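Section 6. Setting up lunar pass alerts in Tratgate

These instructions cover the tracking add-on for Tratgate ground station software. They assume the receiver is already installed and the dish already points where the controller says it points. If you have only the controller's word for that, go back to Section 4 and check it against the sun.

Before you start

The sales page says the add-on "follows any lunar lander from launch to touchdown." Read that generously. It follows a predicted path, worked out from whatever orbit file you feed it. If the file is stale, the add-on will follow a spacecraft that isn't there, with a green status light the whole time.

You will need:
A current orbit file for the mission, in plain text
The Jiten receiver plug-in, version 17 or later
An account on a machine with a clock that is synced to a time server
500 MB of free disk space for each pass you plan to record

Loading the mission

1. Open Tratgate and choose Missions, then Add.

2. Pick From File. The From Network option is quicker, but it pulls from a shared list that anyone with an account can edit. We have seen landers in it with the wrong launch month.

3. Browse to the orbit file and select Load. The program shows the date range the file covers. Write it down. The program doesn't warn you when you run past the end of the range; it just keeps drawing the curve.

4. Type a name for the mission. Stick to letters and numbers. The manual for the previous release claimed that spaces were fine, and they are, right up until you export.

5. Choose Save, close the window, then open it again and make sure the mission is still listed.

NOTE: The "confidence" figure next to each mission is based on the age of the file and nothing else. A bad file made this morning scores higher than a good one made last night.

Setting the alerts

1. Select the mission and open the Alerts tab.

2. Set Rise Above to the lowest angle your site can use. The default is zero degrees, which assumes you live on a billiard table. Isabelle MacPherson, who tested this section at the Sernton site, uses 6 degrees and still loses the start of every pass to a row of trees.

3. Set Lead Time. Anything under 4 minutes leaves the dish too little time to swing across from its parked position.

4. Leave Landing Event turned off for now. See the caution below.

5. Select Test. An alert should sound and a line should be added to the log. If you get the sound without the line, the log folder is probably write-protected.

CAUTION: Landing Event goes off at the planned time of touchdown. It does not listen for the lander. It will announce a landing if the descent has been put off by an orbit, if the engine has quit, or if your antenna cable is lying on the floor. Do not forward it to a mailing list, and do not let it post anything by itself.
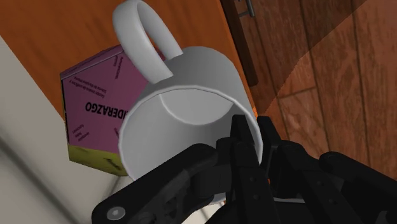 Can Tratgate tell me whether the lander came down in one piece?
Only the mission's own controllers can tell you that. What the software can show is whether your receiver was picking up a carrier signal, and when it stopped. A signal can stop because of a crash, a tilted antenna, a planned switch to another frequency, or the Moon setting at your site.

Recording a descent

1. At least one hour ahead, open Receiver and choose Jiten as the source.

2. Enter the downlink frequency. Get it from the mission operator if you can. Numbers copied from forums are often right, but you won't find out which kind you have until the pass is over.

3. Turn Doppler Correction on. Turn Smart Correction off. Smart Correction guesses at drift and smooths it away, along with the sudden shifts you were hoping to record.

4. Start recording before the braking burn is due, and let it run well past the planned touchdown.

5. Copy the finished file to a second drive before opening it in the viewer.

NOTE: Owners of the Boychuk rotator should set Park After Pass to Manual. On automatic it parks when the alert ends, even if the recording is still running. The maker describes this as a power-saving feature.

If no signal shows up during the pass, go to Section 7 before changing any settings.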